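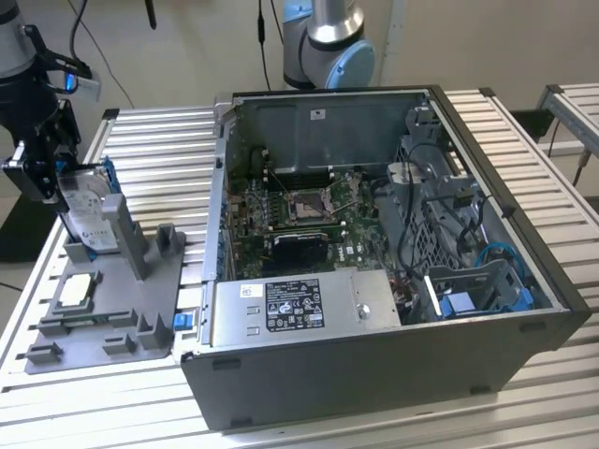 Satesano Refurbished Desktop Tower

Hi, and welcome to the page for the machine I get the most email about! The Satesano is my everyday tower: a plain, roomy, secondhand office computer that I clean out, test and set up again so it can do another few years at somebody's kitchen desk. I'm Saadet Kılıçarslan, I run Wuresex, and every Satesano gets packed by me (usually with the radio on and too much tape).

Who it's for

Email, school papers, bills, video calls, a photo collection that has outgrown the laptop. My own mother has one and she keeps about a hundred browser tabs open, so I feel pretty good saying it'll handle yours. It's not a gaming machine. If you write and ask me whether it will run the new space shooter, I'm going to say no, and then I'm going to send you to the Miltano page.

What you get

The tower, a power cord, and a keyboard and mouse (wired, black, nothing fancy)
Memory: 16 GB
Main drive: 500 GB solid state, with the operating system on it
Second drive: 1000 GB hard drive, empty, for your files
USB ports: 6, with 2 of them on the front
Wired network port, plus a little plug-in adapter for Wi-Fi
Warranty: 19 months, parts and labor

Why 19 months? I used to offer a year and a half and a customer talked me into one more. I liked her, so it stayed.

About the second drive

I get asked if you really need two. You can live without the second one, sure, but I love having it in there. The fast drive runs your programs, and the big one holds the pictures and the music and all those scanned recipes. Please do still keep a backup somewhere else, though! Two drives in the same case will both get wet if the same pipe bursts over them, and yes, I have had that phone call. 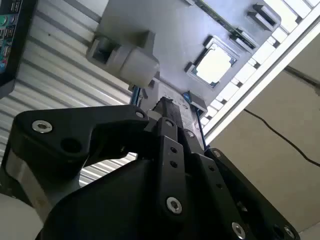 Noise and size

It's a full-width tower, so measure under your desk before you order. Leave a hand's width behind it for the cables and for air. The fan is quiet in a normal room, and you'll hear it spin up for a few seconds when you switch on. The hard drive makes a soft ticking when it's busy, which I find kind of cozy but my sister can't stand. If you're on her side, tell me and I'll swap in a second solid state drive for the difference in price.

Add-ons

Zalewska dust filter: clips over the front vents, rinse it under the tap, let it dry all the way and put it back. Great if you have a dog.
File transfer: send me your old drive with the order and I'll copy everything over for you. Wrap it in something soft, please, and leave the magnets out of the box.

Shipping and returns

Orders in before noon go out the same afternoon. You can send it back within a month if you don't get along with it, just hang on to the foam corners because it needs them for the trip home. March is my slow month for parts, so memory upgrades ordered then can take a little longer.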